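Dell desktop tower, opened up, for bench practice

Erkum / Workshop equipment / Practice machines

We love these towers. Plenty of newer cases look smarter from outside, but for learning your way round the inside of a computer it is hard to beat one that lays everything out this plainly — side panel off, case on its side, and there is the whole green motherboard waiting for you.

The socket comes with no cooler on it, so you can get straight to the metal frame and study it properly before you ever handle a processor.

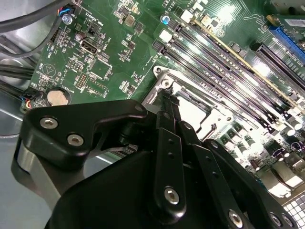 Processor socket and memory slots. The printed labels INT_USB and PWR_REMOTE are on the board.

Despina Mihăilă runs our beginners' bench and always starts people on the memory slots. The white latches are easy to find, and after 16 goes at seating a module your thumbs simply know how hard to press! She moves on to the expansion card next, then the blue clips along the rear of the case.

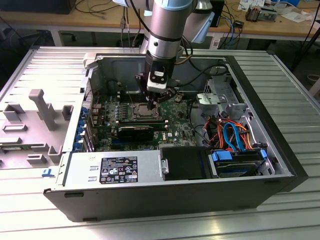

Drives are the other treat. They sit in blue plastic caddies in the corner, and the data cables are bright blue too, so a learner can follow them by eye. The power wires bundle up in the same area, and sorting those out neatly is a good exercise in itself (Relu Ciobanu sets it as homework, more or less).

Leave the power supply for last. It carries its own label with the warning symbols, and we ask every group to read it through before touching a screw.

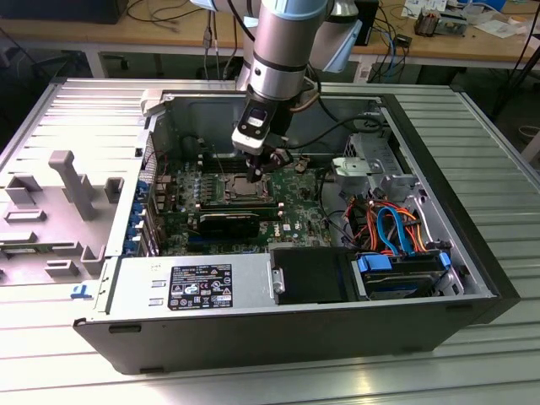

Delik, our loan scheme, lends the tower for 5 weeks at a time, with a deposit of 400 lei. Bring a soft mat, a decent screwdriver and something to keep the screws in. Collection is from the Munteanu building, ground floor.

Listing updated 23 Jun 2023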